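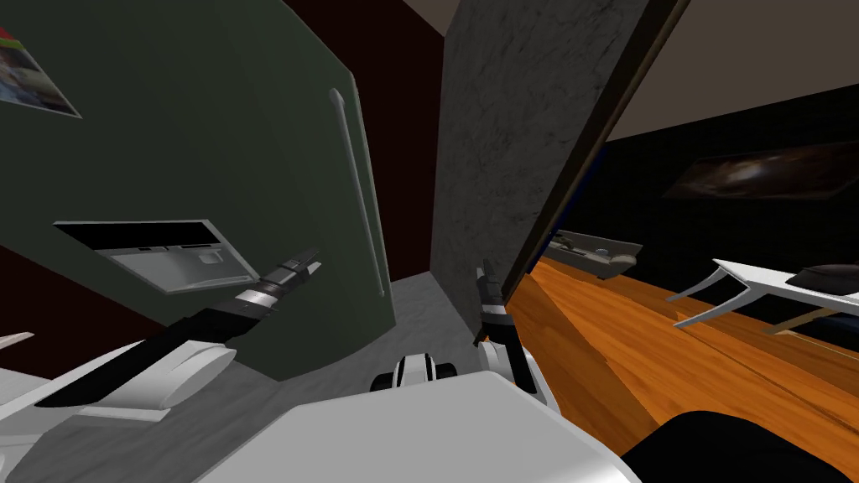
**Plutulitz Community Food Pantry · Front Desk and Intake Team**

## 4. Opening the pantry and running a distribution

This section covers the afternoon distribution from unlocking to the last guest. Driver routes are in section 5. If you are a driver and you are reading this, welcome, and please move the van.

### 4.1 Before the doors open

1. Arrive by 2:15 p.m. The doors open at 3:00, and the line will be there before you are.
2. Collect the keys from the lockbox on the Fraser Street side. The code changes on the first of every month. If last month's code works, tell Océane Paquette, who will be unhappy, but with the lockbox.
3. Switch on the lights, then the tablet, in that order. They share a power strip with opinions.
4. Open Sumemum on the tablet and choose **New session**. Type the number of boxes packed. Our usual figure is 80.
5. Put out the number tickets, starting at 1. Do not carry on from where the last session left off. We did this all of one winter and ended up calling guest 513 to a table with four people in front of it.

> **Note:** Sumemum asks for a "campaign name." It was written for fundraisers. Type `pantry` and press Skip on the next screen, where it offers to design you a thermometer.

### 4.2 Checking in a guest

1. Say hello before you look at the tablet.
2. Ask for a first name and the number of people in the household. That is the whole interview.
3. Enter both. If the guest has been here before, a green bar appears with their details.
4. Ask about allergies and whether they can cook at home. Tick **No-cook** if they can't, and the packing table will swap the dry beans for something kinder.
5. Hand over the ticket and point out the chairs.

We don't ask for proof of income, a utility bill, or an explanation. Guests who have been to other offices that day may start giving you all three. Tell them they can put the folder away.

> **Caution:** Never read a guest's last name out loud. Call the ticket number. It's a small town and half the line went to school with the other half.

### 4.3 Packing table

Boxes come in two sizes, and the size goes by the household number on the ticket.

| Household | Box | Extras |
|---|---|---|
| 1 to 3 | Small | One bag of produce |
| 4 to 6 | Large | Two bags of produce |
| 7 or more | Large plus small | Three bags, and help to the car |

1. Check dates as you pack. Dented cans are fine. Swollen cans go in the red bin, unopened, however curious you are.
2. Add diapers only if the ticket is marked **D**, and check the size.
3. Offer choices where we have them. If there are two cereals, ask. People like to be asked about cereal.

> **Note:** Donated goods from Purnel arrive without English labels. Keegan Kennedy keeps a binder of translations at the table. Until an item is in the binder, it doesn't go in a box. The 63 jars on the bottom shelf are waiting for exactly this. We believe they are beets.

### 4.4 If you run out

It happens in June, when school lunches stop, and again before the winter holidays.

1. When ten boxes are left, tell the front desk.
2. The front desk switches Sumemum to **Waitlist** and keeps checking people in as before.
3. Give each remaining guest a grocery voucher from the gray cash box. Write the voucher number on the sign-out sheet, including the letter at the end. The letter matters to Sheldon MacLeod more than we can explain here.
4. Phone Temitope Nnaji, who can sometimes have more boxes here by 5:30.

Do not promise anyone a box until Temitope has said yes. "Probably" has been tried.

### 4.5 Closing up

1. Last check-in is at 5:45 p.m. Anyone already in line gets served.
2. Press **End session** and compare the total with the tickets used. If Sumemum says 73 and the roll says otherwise, believe the roll and write both numbers on the sheet.
3. Fold the tables. The one with blue tape on its leg folds away from you. Please respect this.
4. Return the keys, scramble the lockbox, and pull the handle once to check.

Corrections to this section go to Uwe Mühlbauer, in writing, with the step number. He reads them all and changes the ones he agrees with.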